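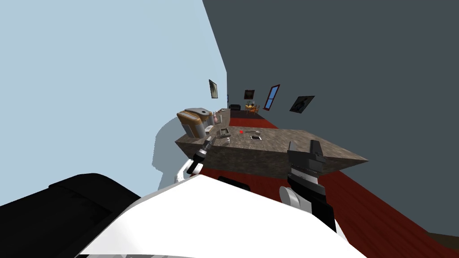
Why not just randomize the head camera more and retrain, a reader asked under my last post, the one on grasp planning in simulation. Fair question. I did try that, and it helped less than I expected, so I'm putting the longer answer in its own post.

Sun 2 August

The setup is the same two-arm robot as before, in a simulated kitchen, looking down a long stone-textured counter with small things on it: a phone, a spoon, a white cup-shaped thing, a couple of bottles by the wall. The view is tilted a lot. The planner, which I call Trukulcombe, gets object poses from the detector and picks an arm for each one.

Randomizing the camera made the detector better. Misses on the phone dropped, and the spoon went from hopeless to usable. But I logged 628 planning calls after retraining, and 42 of them still failed with the pose estimate well inside tolerance. More training data can't fix those.

The trouble was in the transform tree. The detector ran on the image timestamp and the planner asked for the latest camera transform. When the head was moving, those two disagreed. Most of the time the gap was 14 milliseconds and nothing came of it. Under load it got bigger, and the planner would place the target slightly inside the countertop and report a collision. The error message said "no IK solution," so I spent an evening in the IK code, where there was nothing wrong.

The fix is short. The lookup now uses the image stamp and waits for the buffer to catch up. If the transform isn't there after 500 milliseconds, the call fails with a message that says so. I also moved the arm choice after the lookup — it was using the stale pose too, which explains why the left arm kept getting picked for things on the right.

I reran the logged calls and got two failures. Both are the spoon, and both look like real grasp problems. It's thin and it lies flat, and the gripper fingers are chunky.

Still to do: the collision margin on the counter's front edge is a number I typed in back in January and never checked. The right gripper travels close to that edge, so I'd like to measure it properly before I touch the spoon grasps again.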